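Work and Automation, Unit 4
Handout: Picking small goods with a robot, and the people beside it
Prepared by Zaid Awwad

Please read before the seminar. Bring the questions at the end with some notes, full sentences are not necessary.

1. Where we are in the course

In Unit 3 we looked at the old mail-order warehouse of Gauthier, which opened in 1906 and moved its goods by hand carts and one freight elevator. The clerk read the order, walked to the shelf, took the article and signed the slip. One person had the whole order in her hands. In this unit we jump to the present and to a much smaller place, the supply room of the Wellard clinic group, where orders for wards and doctors' offices are put together.

2. The workplace

The supply room keeps more than 2000 articles. Before the change, eight people worked there in two shifts. Each of them picked, checked and packed. Now a part of the picking is done by two robot arms with software from Plikix. The trays and tables were built by Kosamwood, a local furniture firm, after the first metal tables were too loud for the staff.

The number of people is still eight, but the day is divided differently. Two people stay with the arms, three prepare the trays, and the others pack and answer the telephone. In the interviews the workers did not speak much about losing the job. They spoke about losing the walking, and about who is responsible when a wrong article goes out.

3. Why soft goods are difficult

A carton has flat sides and stays as it is. A packet of dressings has no fixed shape. It bends and it folds, and the print on it bends too. For a person this is no problem, we turn the thing a little in the hand and read it. For the arm, the reading and the holding are two separate tasks, and both can fail.

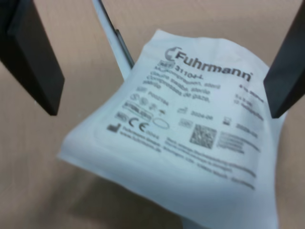

Fig. 1. Sterile gauze compresses between the open gripper fingers. The brand name and the REF number are the easiest parts to read.

Look at how much is printed on such a small packet: the product name in several languages, symbols for sterile and for single use, the CE mark, dates, a square data code. An experienced picker does not read all of this. She knows the article by its color and feel, and she checks the number only when something is strange. The software starts from the other end. It needs the number or the code first, and it has no feeling that something is strange.

4. The new task: deciding on exceptions

When the arm can't read or can't hold a packet, it stops and a message comes on the screen. The worker must then choose: turn the packet, take it by hand, or put it aside. In May the supply room counted 64 such stops in one shift. The supervisor called this a good result. The two workers at the screen called it a tiring shift, because each stop came at a moment they did not choose.

I ask you to keep both opinions in your notes. In the literature this kind of work is often called "monitoring", and the word sounds passive. But the worker has to judge if a packet is still good to use - a damaged sterile packet must not go to a ward - and she has only a short time for it. Her old knowledge of the goods is needed more than before, while her job title was changed from "supply clerk" to "system operator".

Training is a related point. New workers start directly at the screen and don't learn the shelves. One older colleague now gives a short lesson on packaging every morning at 7:30, which is not in her contract.

5. Questions for the seminar

Compare the clerk at Gauthier with the operator at Wellard. Who knows more about one order, and who can change it?

Should the lesson at 7:30 be paid as a separate task? Who should decide on it?

If a damaged packet reaches a ward, which persons and firms took part in the decision? Make a small drawing.

Reading for next time: chapter 2 of the course reader, only the part on shift plans.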